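Politics > Local > Skamomdale > Threads

Latest Councils Elections Courts Archive

Last updated: Tuesday, April 3, 2018

Meron Lencho
Thread on the Skamomdale mayoral by-election, for those asking what the count does and doesn't settle. Long. Figures are from the returning officer's notice unless I say otherwise.

Meron Lencho
1. Three candidates. Giuliana Puma (Ouali List) 3,068. Chutima Srithong (Independent) 2,968. Kamonchanok Chantharasri (Ratepayers) 942. Majority of 100 on valid first preferences.

Meron Lencho
2. Puma does not have half of the valid vote. Total valid is 6,978, so the threshold is 3,490. She is 422 short. Under the supplementary vote the third candidate is eliminated and her second preferences are looked at.

Meron Lencho
3. The notice on the town hall door is headed "Result of first count". Two regional sites ran it as a result, full stop. One has since corrected the headline and left the body text alone.
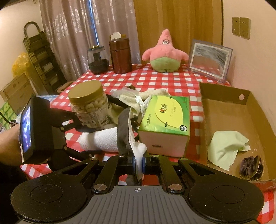
Meron Lencho
4. Second preferences are simpler than people make them sound. Only Chantharasri's 942 papers are opened for this stage. A paper with Puma or Srithong marked second moves across. A paper with no second choice, or with Chantharasri marked twice, stays put and plays no further part. Think of the jar of pale curled snacks on the checked tablecloth, the one with the gold lid: tip it out into two bowls and whatever fits neither goes back in the jar. The other 6,036 papers are not touched again.

Meron Lencho
5. So the arithmetic for Srithong is this. She needs to gain at least 101 more than Puma does from those papers to win. If every one of the 942 transferred, that would be a split of 522 to 420. Every non-transferable paper makes the required share larger.

Meron Lencho
6. For comparison, at the last contest under this system in the town, more than a third of the eliminated candidate's papers had no usable second choice. I would not read much into that. The ballot paper was laid out differently and there were five names on it.

Meron Lencho
7. Spoiled papers: 48. These are outside the valid total. The breakdown on the notice gives unmarked, voted for too many in the first column, and uncertain. It does not say how many fell under each heading, which it should. I have asked.

Meron Lencho
8. Timing. The second stage was put off after Srithong's agent, Kamonchanok Hemmin, asked for a recheck of the bundles from the Zarklow ward. A recheck is not a recount. The bundles are checked for size and for strays. Individual papers are not adjudicated again.

Meron Lencho
9. Hemmin's request concerns two bundles that were logged at the same minute by the same table. That may be a clerical matter and no more. The log is kept on the Nendatix system the council took on in February, and it records time to the minute only.

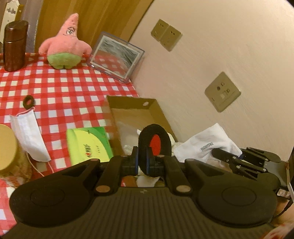

Meron Lencho
10. If the recheck moves any first preferences, the figures in post 1 change and so does everything after it. The order of first and second is sensitive to an error of one full bundle. The position of third is not.

Meron Lencho
11. Several replies say Chantharasri has endorsed Srithong. She has not. Her statement says she is "content for my voters to be counted as they marked their papers". The papers are already marked. An endorsement now could have no effect on them.

Meron Lencho
12. Council control is a separate question. The mayor's vote counts once in full council. The budget can be amended by two thirds of members, and neither the Ouali List nor the independents have that number with or without the mayoralty.

Meron Lencho
13. What the mayor does decide alone: cabinet posts, the bus contract extension, and whether the Zarklow depot goes out to tender again. Puma says yes to a tender. Srithong says not before a valuation. Neither has put a date on it.

Meron Lencho
14. Correction to post 6. Four names on the ballot paper, not five. One withdrew before printing. Thanks to the two people who wrote in.

Meron Lencho
15. The recheck is in the small hall and is open to agents and accredited press only. I will post the second stage figures under this one when the returning officer has signed them.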